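Murnano Questions Storage Industry Claims as It Opens Small Bedroom Trial

Home furnishing company Murnano will spend December testing whether the products sold to owners of narrow bedrooms do what their packaging says. The company has its doubts, including about its own catalog.

The trial covers 115 bedrooms in the Toprak housing development, all of them occupied and none of them cleared out for the purpose. Murnano received 1157 applications from residents.

"Every brand in this business promises to double your space, and we have printed that line ourselves," said Hüsnü Akyol, head of product at Murnano. "A room with a wide bed in it is a room with a wide bed in it. I would like to see one under-bed box change that before we sell another."

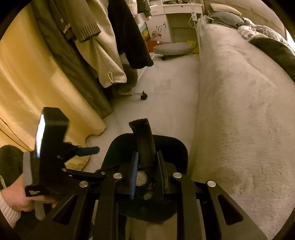 A bedroom aisle with the bed to the right, clothing hanging to the left and a white desk at the far end.

Participants will live with open hanging space for the first half of the trial and with closed storage for the second. They will keep a short diary of where clothes end up at night - on the rail, on the bed or on the desk chair. Murnano will publish the diaries with names removed, whether or not they help sales.

Kadir Çınar, who designed the Zolto closed wardrobe used in the second half, is not expecting a clear win for his own product. "Doors hide a mess very well, but they also need room to swing," he said. "In a tight aisle I am not sure people will thank us for them."

Murnano has also dropped the phrase "clutter-free living" from its packaging until the results are in. The company reviewed 3715 customer comments before making the change and found few buyers who used the phrase themselves.

Findings will be posted on the Murnano website and sent to residents who took part. Products used in the trial stay on sale at their usual prices.

Press contact: Murnano press office, 9 a.m. to 4 p.m.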